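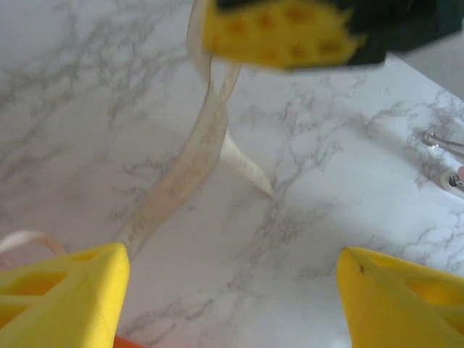 가정이나 작업장에서 쓰는 양팔 로봇에게 얇고 잘 휘는 물건의 정리를 맡겨도 됩니까?

현재로서는 담당자가 곁에 있는 조건에서만 가능합니다. 상자나 컵처럼 모양이 유지되는 물건은 무인 운전 대상에 포함되어 있으나, 끈·띠·필름류는 아직 포함되어 있지 않습니다.

인쇄하기 | 이메일로 보내기

클라크브리지(Clakbridge) 기술지원 게시판
제목: 투르네수라(Turnesura) 양팔 작업 중 띠 모양 물품 전달 실패
접수일: 3월 1일
접수자: 난디니 나이두(에드포트 시험주방 운영 담당)
처리 담당: 모한다스 로드리게스
상태: 조건부 종결

1. 접수 내용

에드포트 시험주방에서는 조리대 위 잡동사니를 분류하여 보관함에 넣는 작업을 투르네수라에 배정하고 있습니다. 단단한 물품의 처리에는 이의가 없습니다. 다만 한쪽 팔이 집은 띠를 다른 쪽 팔로 넘기는 단계에서 작업이 반복적으로 중단됩니다. 오류 코드는 표시되지 않으며, 제어 화면에는 '파지 확인 대기'라는 문구만 남습니다. 그대로 두면 시간 초과로 작업이 취소되고, 띠는 조리대에 놓인 채로 남습니다.

접수자는 해당 현상이 고장인지, 장비의 한계인지 판정하여 줄 것을 요청하였습니다. 8월에 예정된 작업 범위 심의에 판정 결과를 첨부하여야 한다는 사유도 함께 기재되어 있습니다.

2. 1차 회신(로드리게스)

손가락 패드의 오염 여부, 손목 카메라 렌즈의 청결 상태, 양팔 좌표 보정 날짜를 확인하여 주시기 바랍니다. 보정 파일은 설정 메뉴의 '양팔 정렬' 항목에서 내보낼 수 있습니다. 작업 기록은 요약본이 아닌 원본으로 첨부하여 주십시오. 요약본에는 손가락 간격 값이 빠져 있어 원인 분석에 사용할 수 없습니다.

3. 접수자 추가 답변

패드를 중성세제로 닦고 완전히 건조한 뒤 재시험하였으나 결과는 같았습니다. 렌즈에는 이상이 없습니다. 보정은 설치 당시 차우다리(Chowdary) 기사가 실시한 이후 갱신한 적이 없습니다. 원본 기록을 첨부합니다.

4. 기록 분석

원본 기록에서 다음 사항이 확인되었습니다.

받는 쪽 팔은 띠의 끝을 목표점으로 삼고 접근합니다. 접근하는 동안 띠가 흔들리거나 꼬이면 목표점이 옮겨 가는데, 기존 설정에서는 이 값을 접근 시작 시점에 한 번만 읽습니다. 따라서 손가락이 닫힐 때 띠의 끝은 이미 다른 위치에 있게 됩니다. 보정 오차도 함께 작용하였습니다. 두 팔의 기준점이 2mm 어긋나 있었으며, 컵이나 상자에는 영향이 없는 값이지만 폭이 좁은 물건에는 영향을 줍니다.

배경도 검토하였습니다. 반투명하거나 흰 물건이 무늬 있는 밝은 대리석 위에 놓이면 윤곽 검출의 신뢰도가 떨어집니다. 무늬의 선을 물건의 가장자리로 읽은 사례가 기록에 남아 있습니다. 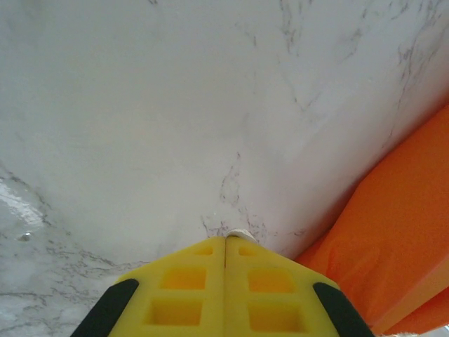 조명 반사 역시 같은 방향으로 작용합니다. 광택이 있는 상판에서는 밝게 뜬 부분의 깊이 값이 비어 있는 경우가 잦고, 그 구간에서는 장비가 손가락 간격만으로 파지 여부를 추정합니다. 두께가 얇은 물품은 손가락이 완전히 닫힌 상태와 구분되지 않으므로 '파지 확인 대기'에 머무르게 됩니다. 이는 정해진 안전 동작이며 부품 고장에 해당하지 않습니다.

5. 조치 사항

가. 양팔 정렬을 다시 실시할 것. 절차서의 예열 단계를 생략하지 말 것.
나. '목표점 갱신'을 '연속'으로 변경할 것.
다. 띠류에 한하여 접근 속도를 기본값의 80%로 낮출 것.
라. 파지 확인 제한 시간을 1000ms로 설정할 것. 초과 시 재시도 없이 담당자 호출로 넘어가도록 할 것.
마. 가능한 경우 무광 단색 깔개를 사용할 것. 깔개의 색은 취급 물품의 색과 구별되어야 함.

6. 조치 후 결과(나이두)

가항부터 라항까지 적용하였습니다. 마항은 위생 규정 검토가 끝나지 않아 보류 중입니다. 폭이 넓은 띠의 전달은 대체로 완료되고 있습니다. 꼬인 상태로 넘어온 띠와 끝이 상판에 붙은 띠는 여전히 담당자 호출로 이어집니다. 소요 시간은 사람이 직접 정리하는 경우보다 깁니다. 당 시험주방은 당분간 띠류를 별도 바구니에 모아 직원이 처리하도록 작업 지침을 수정하였습니다.

7. 판정

본 건은 보정 미갱신과 설정값에 기인한 부분, 그리고 현행 제품의 한계에 해당하는 부분으로 나누어 기록합니다. 전자는 해소되었습니다. 후자는 개선 요청 목록에 이관하였으며 적용 시기는 확정되지 않았습니다. 심의 자료에는 "단단한 물품은 무인 처리 가능, 유연 물품은 담당자 입회하에 처리"로 기재하여 주시기 바랍니다. 깔개 시험 결과가 나오는 경우 본 접수 건에 이어서 등록할 수 있습니다.

검토: 찬드라세카르 아차리아

인쇄하기 | 이메일로 보내기

독자 의견

칸델라 팔라시오스
저희 포장 작업장에서도 동일한 문구가 표시되었습니다. 나항만 적용하였을 때는 변화가 없었고, 양팔 정렬을 다시 한 뒤에야 넓은 띠가 넘어갔습니다. 리본은 아직 직원이 맡고 있습니다.

즈디슬라바 하블리치코바 님 앞으로 보내는 문의는 별도 접수 바랍니다. — 게시판 관리자

Zdislava Havlíček
위 안내의 성명 표기가 잘못되어 있으니 정정을 요청합니다. 아울러 라항의 제한 시간을 더 길게 두어도 되는지 문의드립니다. 저희 현장에서는 호출이 지나치게 잦습니다.

모한다스 로드리게스
성명 표기는 정정 요청을 전달하였습니다. 제한 시간은 늘릴 수 있으나, 대기 중에는 팔이 물건을 든 자세로 정지하므로 작업자 동선과 겹치지 않는지 먼저 확인하여 주십시오.

난디니 나이두
깔개 건은 위생 담당 부서의 회신을 기다리고 있습니다. 회신을 받는 대로 등록하겠습니다.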